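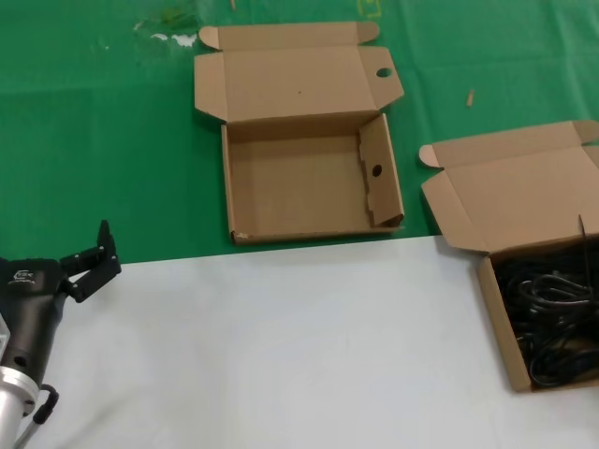
Two of the cardboard boxes on a table, one with black cables inside and one still empty.

Vestmont cable collection passes 1,400 pieces

The old cable collection in Vestmont has received 1,469 cables and cords from residents, the Drumura repair workshop announced in February. The goal is 2,000 pieces before the summer break.

The collection began in autumn with one box at the counter of the Szénási hardware store. Now there are drop-off points also in the library and in the school on Keneritz Street. People can bring power cords, phone chargers, network cables and everything similar, also when they do not know what device it belonged to.

At the workshop the cables are put in plain cardboard boxes with a folding lid. Csenge Bognár, who leads the sorting, said that the boxes are easy to carry and to stack, but the cables do not like to stay in order.

"You put them in nicely and the next day it is one big knot," she said. "We lose more time with the knots than with the testing."

Each cable is tested and then gets a paper label. So far 206 pieces were given to families and small clubs in the town, and 66 went to the school for the electronics lessons. Damaged ones are kept apart and go to the metal recycler, who pays a small price for the copper.

Yao-tsung Hsu teaches the lessons at the school. He said the pupils learn to cut and strip a cable safely, and later they build a simple lamp with it - the best lamps will be shown at the spring fair.

The workshop asks residents to tie every cable with a piece of string before they bring it. Batteries and light bulbs are not accepted. The drop-off point in the library is open until 6 p.m.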